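Search products, artists, papers
Go

Trovudel Sketching Easel, Tabletop Model

Samer Jaber started building these for his own drawing students, and we've been hooked on them since the first one landed in the shop! It folds flat, it sets up in seconds, and it holds a canvas steady even when you really lean into the brush.

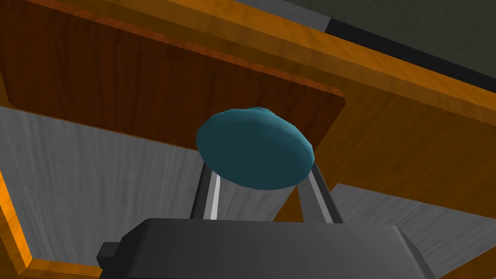
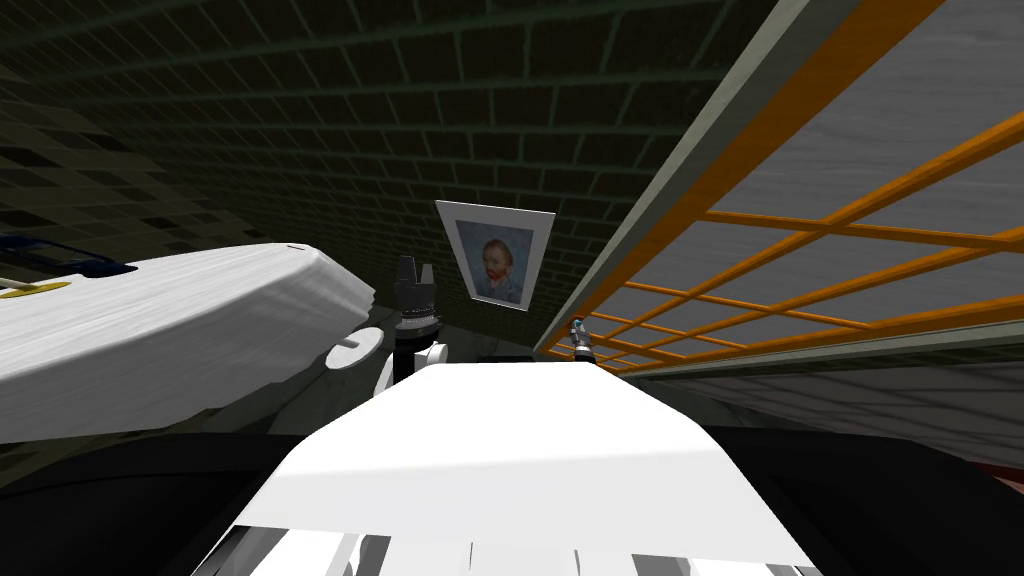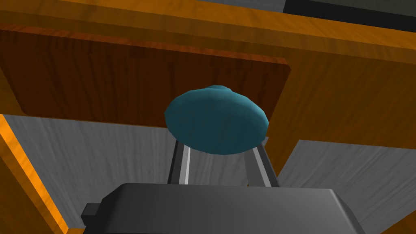
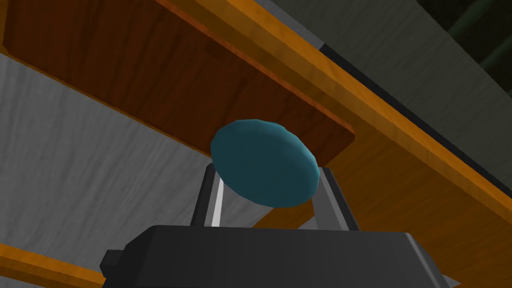
Computer renders, four views.

The mast takes canvases up to 70 cm tall, and the bottom ledge is 40 cm wide, so a tray of half-pans fits beside your work with room for a rag. Tilt runs from nearly flat (lovely for watercolor washes) to fully upright for oils and pastels. There are 29 notches in between, and yes, we do use most of them.

The beech is oiled and left unvarnished. Paint will stain it over time, and we think it looks all the better for it. If you'd like it cleaner, a wipe of linseed oil in September before the indoor season does the job.

Farzana Gondal painted her whole Rinent harbor series on the earlier version, which had a wing nut at the back. The new one has a lever, much kinder to cold hands.

Item no. 658
Weight: 2 kg
In the box: easel, canvas clamp, spare lever, cotton carry strap
Spare parts: Fung hinges fit both versions

We updated our privacy notice on 25 May 2018. This site uses cookies to remember your basket. OK / Read more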